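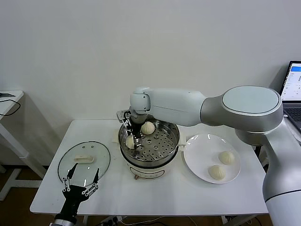 電気式の蒸し器と蒸しまんじゅう

Hindik 生ごみ分別ストッカー(業務用・密閉タイプ)
製造:Dellberg 取扱い:Asamoah

飲食店、社員食堂、仕出し、学校給食向け。プタヴホルム市の生ごみ分別条例に対応。48リットルと96リットルの2サイズ。在庫あり。96のほうは少なめ、お早めに。

条例まわりのお問い合わせが増えているので先にそこから。

■条例の要点(事業者向け)
4月から、市内で食品を調理・提供する事業所は、生ごみを可燃ごみと分けて出す義務があります。席数は関係なし。テイクアウト専門店も対象。家庭は対象外。
求められているのは次のとおり。
・ふた付き、密閉できる専用容器で保管
・容器の外側に「生ごみ」の表示
・プラスチック製の袋を中に入れない(生分解性とうたっているものも、市の登録品以外は不可)
・割り箸、つまようじ、ストローを混ぜない
最初は文書での注意。二度目から過料の対象になりえます。金額は違反の内容しだいとのことで、うちでは答えられません。市の廃棄物課へ直接どうぞ。
よく聞かれる油。揚げ油は生ごみではありません、別回収です。ストッカーに流し込まないでください。パッキンが傷みます。

■本体について
本体はポリエチレン、ふたの縁にシリコンのパッキン。留め金は左右に一つずつ。片手で開きます。両手がふさがっているとき用に足踏みペダル(別売り)あり。
底に水切りかごが入っていて、水分は下の受け皿に落ちる仕組み。受け皿は引き出し式。毎日捨ててください。二日ためると匂います、どんな容器でも同じです。
袋なしで使う前提の内面仕上げ。角が丸いのでブラシが届きます。ホースでざっと流して、逆さにして乾かす。食洗機は不可、入る大きさでもないですが。
「生ごみ」の表示シールは同梱。日本語・英語・市の指定絵柄の三種。貼る位置の指定はなし、正面の目立つところに貼れば通ります。

■仕様
型番:HD-48/HD-96
容量:48リットル/96リットル
重さ:HD-96で約18キロ(空、水切りかご込み)。HD-48はもっと軽いです、計り直し中につき後日掲載
色:グレー、緑
キャスター:HD-96は標準装備、HD-48はオプション
使用場所:屋内、または屋根のある屋外
保証:本体二年、パッキンと留め金は一年

色について。市の指定色はありません。緑でないとだめと案内している業者がいるようですが、条文にそんな規定はないです。お好きなほうで。

■どちらのサイズか
迷ったら小さいほうを二台。満杯のHD-96は相当重く、段差のある裏口だと一人では無理です。通路が平らで収集場所まで転がしていけるならHD-96。
ランチだけの店ならHD-48一台で足りることが多いです。仕出しや給食はHD-96から。野菜の下処理が多いところは見た目より量が出るので一つ上をおすすめ。
設置場所の幅は事前に測ってくだい。ふたが後ろに倒れるので、壁にぴったりは付けられません。手のひら一枚ぶん空けて置いてください。

■導入実績
これまでに273か所。ほとんどがプタヴホルム市内と隣町。中身は食堂、パン屋、ホテルの厨房、保育園など。店名の公開は許可をもらったところだけなので、一覧は載せていません。近くで実物を見たい方は連絡ください、見学できる店を紹介します。

製造元Dellbergの設計担当、グンヒル・ブロンドゥム(Gunhild Brøndum)より一言もらっています。
「最初の試作はふたが重すぎました。厨房で働く人は一日に何度も開けるので、ふただけで四回作り直しています。パッキンは消耗品と考えて、傷んだら早めに交換してください。」

■補助金
市の事業者向け補助、まだ枠があります。対象は密閉容器と水切り機器。HD-48、HD-96とも対象品として登録済み。足踏みペダルとキャスターは対象外、本体だけです。
申請は購入前。買ってからだと受け付けてもらえません。ここで失敗する方が本当に多いです。
流れ:当店で見積書→市に申請→決定通知→注文→納品→領収書の写しを市へ提出
見積書は当日中に出します。午後3時を過ぎたら翌営業日。申請書の書き方で詰まったら、補助金担当のウタイ・タナサーン(Uthai Tanasarn)まで。代筆はできません、記入例ならお渡しできます。

■交換部品
パッキン(サイズ別)、留め金、水切りかご、受け皿、表示シール。どれも一つから。型番は本体の底に刻印してあります。旧型のパッキンは現行品と溝の形が違うので合いません。底に型番のない古いものをお使いの方は、ふたの裏の写真を送ってください。こちらで確認しします。

■注意
・熱いままの煮汁を入れない。変形します
・貝殻、太い骨は市の収集で断られることがあります。条例では生ごみ扱いですが、処理場の機械の都合とのこと。区域で違うので収集業者に確認を
・塩素系漂白剤の原液は使わない。薄めてならOK
・ふたの上に物を載せない。腰かけない
・冬、屋外に置く場合は受け皿の水が凍ります。夜のうちに空に

■配送
市内は当店の車でお届け、送料なし。市外は見積りのときにお知らせします。古い容器の引き取りは一台につき一つまで無料、洗ってあるものに限ります。
返品は未使用で一週間以内。シールを貼ったものは不可。

価格表は改定作業中。しばらくは見積りでの対応になります。すみません。

最終更新:4月

―コメント―

Yayra Amegashie
HD-48を二台使っています。小さい弁当屋です。水切りかごは思ったより便利。ただ受け皿を引き出すとき勢いよくやると床にこぼれます。ゆっくりやれば平気。あと緑のほうが、間違えて可燃ごみを入れる人が減りました。うちだけかもしれませんが。

Elie Khoury
補助金、購入前に申請というのを知らずに一台自腹になりました。このページ、もっと上のほうに書いてほしい。物自体は満足です。二台目はちゃんと申請して買いました。
質問ですが、コーヒーのかすは紙フィルターごと入れていいんでしょうか。収集の人に聞いたら人によって答えが違う。

Gifty Asamoah(店舗)
Khoury様 申し訳ありません、次の更新で位置を変えます。フィルターは紙製なら一緒で大丈夫、市の手引きに載っています。ホチキス留めのティーバッグはだめです。

Yayra Amegashie
足踏みペダルって後からでも付けられますか? 穴あけが必要なら自分では無理そう。

Gifty Asamoah(店舗)
付けられます。穴は最初から開いていてゴムのふたがしてあるだけなので、外してねじ二本。配達のついでにこちらで付けることもできます。

お問い合わせ:Asamoah プタヴホルム店 業務用品係(お問い合わせフォームまたは店頭まで)
© Asamoah 無断転載禁止
▲ページの先頭へ戻る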